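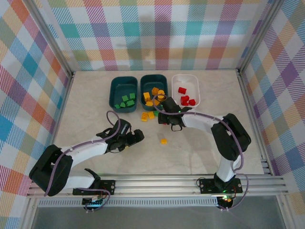
Sorting by colour with two arms: how to set up the tidy-up test

Quick write-up as promised. People keep asking whether a machine can put the kids' bricks away yet. Short answer, sort of. This is how to run the test yourself, on a bench, with small blocks and bins.

What you need

Two small arms with two-fingered grippers. Three bins. Blocks in red, yellow and green, plus a few round yellow bits. A flat floor and a rail along the front for the bases.

Setting up

Clamp both bases to the front rail, one at each end. Tight. Then tighter. Ours crept sideways all of Tuesday before I spotted it.

Bins go in a row at the back. Green on the left, yellow middle, red on the right. Don't swap them halfway through a session, I did and lost 189 runs.

Cables: loop them over the top of the arm with enough slack for full reach. Too short and the wrist stops dead. Too long and it drags through the blocks.

Patterned walls are fine, even busy ones. Changing them between sessions is not. Pick one and leave it up.

Running it

Tip the blocks out in front of the bins. No arranging. Home both arms, grippers open, start the sort. I use Mernine for the control side, the older Griltari scripts work as well but you have to set the speed by hand.

Give the left arm the green bin and the right arm the red. Yellow is shared, so set a no-go gap between the grippers or they will meet in the middle. Mine is 6 cm. Go lower if you're brave.

Stop the run when the floor is clear or at 500 seconds. Write down what's left and where. A block in the wrong bin counts as a miss, even if it looks tidy.

Where it goes wrong

Round pieces. They roll when a finger touches one side first. Come down straight, close slowly.

Blocks right up against a bin. The gripper hits the rim. Chaiwat Mahawong suggested nudging them forward with a closed gripper before picking, which works most of the time and looks daft.

Two blocks touching. It grabs both, drops one. Lower the grip width and try agian.

So can it do chores?

This one, slowly. After 587 runs I'd trust it with a bench of blocks while I make tea. A real bedroom floor with socks on it, no. I can clear the same mess by hand before the arms have finished homing.

Settings file for the Clesteck bench is in the usual folder. Check the gap value before you load it, teh default is zero.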